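Home | Tours | Destinations | Trip Reports | Prices | Contact

Visit report: the salt works and old town at Brostulska
16/02/2024

We went to Brostulska to see whether the one-day trip from Tonside would work for our guests next season. The drive is 86 kilometres on a surfaced road, with one stop for tea and toilets at Bai. We left after breakfast and were at the salt works gate before the first coach groups.

The tour of the works lasts two hours and is led by a guide from the site. It begins in the yard, where the brine used to be pumped up, and then goes into the boiling house. Visitors go down to the upper gallery by the stairs, 3 flights in all, with a handrail on both sides. There is a lift for the return, but it takes few people at a time and the wait can be long. The gallery is cool all year and a jacket is needed even in August. Photography is allowed everywhere except in the chapel.

The guide spoke clearly and did not hurry the group. The history part was a little long for children. The best section was the pump room, where the wheel is still turned by hand for visitors, and anybody who wants to may try it.

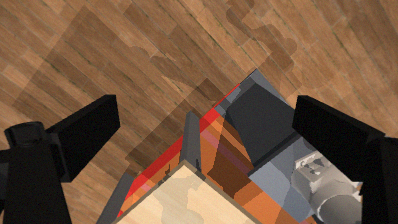

Lunch is included in the tour price and is served at the Nusen guest house, five minutes on foot from the gate. We had soup, river fish with potatoes, and a plum cake. Vegetarian meals must be ordered the day before. After lunch we looked at the rooms, as some guests may prefer to stay the night and do the old town in the morning. They are plain and quiet, with private shower and heating. For anyone comparing floors in our room list, the type we file as "wood" means narrow brown boards laid on a diagonal, some lighter and some more reddish, with thin seams between them. Rooms at the back look over the orchard and cost the same as the rooms at the front — ask for the back.

The old town is small and can be seen on foot in an afternoon. The town museum has 3,459 objects in its collection, mostly tools, costumes and church silver, and the labels are in two languages. The tower is open to visitors, but the last part of the climb is steep and is not suitable for guests with knee trouble. Market stalls sell salt in cloth bags, honey and knitted socks. Cards are not accepted at most of them.

Brostulska lies lower than Bai, where the pass road reaches 1,396 metres. In winter the pass can close for a few hours after snow, and drivers then take the valley road, which adds an hour each way. We had no trouble going out, but there was fog on the way back and we reached Tonside after dark.

We will offer the trip as a full day with lunch, and as two days with one night at Nusen. Pick up is from your hotel in Tonside. Please bring flat shoes, a jacket and some cash for the market.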